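June 2025

Up before six and couldn't get back to sleep, so I started on the linens. The cupboard in the hall has been bothering me since February, when the shelf sagged and I pushed everything back in any old way.

Took it all out and laid it on the bed. Sheets first. The blue fitted one has gone thin in the middle and I cut it up for dust cloths. Kept both white sets. The flannel ones went into the trunk until fall, with a bar of the cedar soap from the shop in Pernville.

Then towels. I found 14 bath towels, which is too many for this house. Six of them were stiff as boards from hanging outside all last summer. Washed those again with vinegar and no softener. The Zerkarier is still making the noise on the spin cycle, but it got through two loads. I called the repair line and they gave me a ticket number, 2462, and said someone would call back. No call by supper.

Ironed the tablecloths after lunch. The long one from Halás came out well. The plain white one I did too fast and it dried with wrinkles in it, and I put it on the table anyway. I will do it over when the good iron is back.

Folding took most of the afternoon. I have gone over to thirds lengthwise and then in half, with the fold facing out. They fit the narrow shelf that way, and I can pull one without dragging down the pile. The hand towels I still roll. Old ones for the car are in a bag by the back door — four of those, plus the beach towel with the bleach spot.

The olive green terry is the one I like best of the lot. It has kept its color and it still dries well. There used to be a matching one, but I think it stayed behind at the lake. 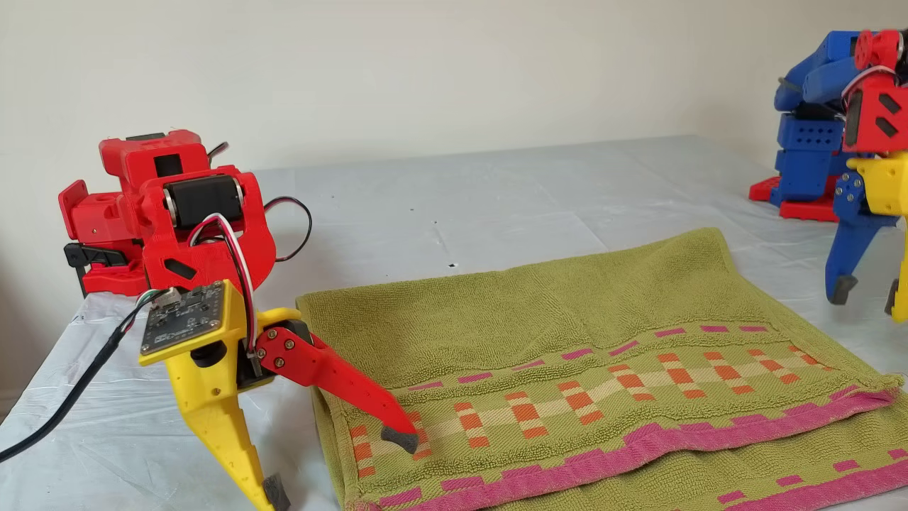
Olive towel, folded, on the white cloth.

Everything was back in the hall by five. The top shelf is empty now except for the spare pillow. Shelf brackets from Veltonik were more than I wanted to pay, so I propped the sag with a piece of lath and it seems to hold.

Soup for supper. Rain after dark — brought the bath mat in off the line just in time. Need to buy vinegar and clothespins tomorrow.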